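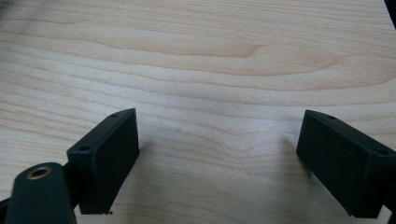
1/ The Kokkonen leaflet came through the door again. "Is your boiler putting your family at risk?" Well, is it? They've never seen it. It's the same question they asked in spring, with a different family on the front.

2/ I've rented, owned and looked after my mum's place, so that's three boilers and a lot of engineers over the years. Some were brilliant. What follows is a long moan about the rest, and mainly about the way cover plans are sold.

3/ The plan first. You pay monthly, they come out if the heating goes off, and there's a service once a year. Fine. I'm not against paying for peace of mind. I'd just like someone to show me where the peace of mind is in the terms and conditions, because I've read them twice with a cup of tea and I'm still looking.

4/ "Unlimited call-outs" means they'll visit as often as you like. It doesn't mean they'll mend it. Parts are subject to a limit, and in the Wedlow plan that limit is £900 over the life of the agreement. Not per year. I had to ring up to be sure I'd read it right, and the person on the phone had to go and check as well.

5/ Then "beyond economic repair". Who decides that? The firm that would have to pay for the repair. And who happens to sell new boilers? I'll leave that there.

6/ Sludge. If there's sludge in your system (there is, it's a heating system) most of these plans let them stop work until you've paid for a power flush. Mum was quoted one over the phone, before anybody had taken the cover off or touched a radiator. How do you diagnose sludge down a phone line?

7/ Someone's bound to say "but you need the annual service or the warranty's void". Yes. Agreed. Get it serviced. You can book a single service with any registered engineer and get the book stamped, and you needn't sign up to twelve months of direct debits to do it.

8/ Also worth knowing what a service is. Ours last September took 20 minutes, including the time he spent on his phone in the hall. No flue reading that I saw, no printout. When I asked for the readings he said it was "all on the system". Whose system? I still haven't had them.

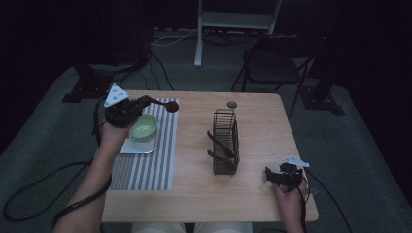 9/ New boilers, then. We had three quotes for the same house, same radiators, same spot on the same kitchen wall. The cheapest and the dearest were £2,000 apart. The dear one was Wedlow. I asked what the extra was for and got a speech about quality. I asked again and the price came down while he was standing there.

10/ If a price can drop that fast because I pulled a face, it was never the price. Same goes for "this offer ends tonight". I rang a week later. It hadn't ended.

11/ Bigger isn't better either. Two of the three wanted to put in a far more powerful boiler than the one we had, and neither of them measured a room. One of them didn't go upstairs. The third did go round every room and wrote things down, and he suggested a smaller one. Guess which quote I trusted.

12/ Smart controls. Talow want you to believe their thermostat pays for itself. The advert says savings "up to" a certain amount, and "up to" includes nothing at all. If you've got a working timer and you already turn it down when you go out, I can't see where the saving would come from. Happy to be shown bills. Real ones, same house, before and after.

13/ I will say the Talow app looks nice. So it should for the money.

14/ And the magic additive people. A bottle of something you pour into the system, and your radiators heat up faster. Inhibitor is a real thing and you should have it in there. Whether the fancy bottle does anything the ordinary one doesn't, I've yet to see from anyone who isn't selling the fancy bottle.

15/ A few things I now ask before anyone comes out. Is there a call-out charge, and does it include the first hour? Is that with VAT? Will I get the old part back? Will you write down what you tested? The decent ones answer straight off. The others say "it depends" to all four.

16/ Ask for their Gas Safe card too, and read the back, where it says what they're qualified to work on. I felt rude the first time I did it. The good engineer had it out before I'd finished the sentence.

17/ Before you ring anybody, have a look at the pressure gauge. And if it's freezing outside and the boiler's gurgling, think about the condensate pipe. I've paid a call-out charge for a frozen pipe that wanted a jug of warm water. My own fault, but he could have mentioned it on the phone.

18/ If you smell gas, ignore everything I've said, get out and ring the gas emergency line. That's one bit I'm not sceptical about.

19/ What I do now: no plan, one service a year from a one-man outfit over in Dralludley, and the money I'd have paid Kokkonen goes into a savings pot each month. It may turn out to be the wrong decision. If the whole lot packs up in January I'll come back and say so.

20/ The leaflet's in the recycling. There was a second one folded inside it, for drains.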